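Acta de la reunión de software, noviembre de 2018

Asistentes: Riku Kawaguchi, Shamim Usmani, Khurram Arain, Manolis Zacharopoulos y yo (Sohail Rana, que otra vez me ha tocado escribir). Riku llegó a mitad del segundo punto.

1. Planificador
Khurram ha metido por fin la rama nueva de Bugti en la principal. ¡Menos mal! Bajamos el tiempo límite de planificación a 865 ms y de momento no se queja nadie. Queda un fallo feo: si el objetivo cae justo en el borde de la mesa, devuelve una trayectoria vacía sin avisar. Khurram abre la incidencia y yo la reviso.

2. Percepción
Shamim sigue peleándose con los objetos blancos y pequeños sobre fondo claro (la máscara se le come las esquinas). Propone reetiquetar 1.000 fotogramas a mano. Manolis prefiere probar antes con otro umbral, y discutimos un buen rato. Quedamos en que Manolis tiene una semana y, si no mejora, se etiqueta.

3. Grabaciones con las dos pinzas
Riku quiere llegar a 3.000 episodios antes de junio. A mí me parece mucho, pero bueno, él lleva las cuentas. Lo que pedí yo es que el conversor de Okergate compruebe las marcas de tiempo de izquierda y derecha por separado, que ahora mismo se fía de una sola. La tarea sigue igual: sábana clara, estuche negro en el centro y la pieza blanca cogida con la derecha.
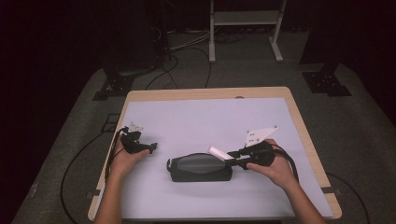

4. Varios
El servidor Skulmont está al 8 % de espacio libre, así que borrad lo vuestro, por favor. Shamim mira lo de los discos.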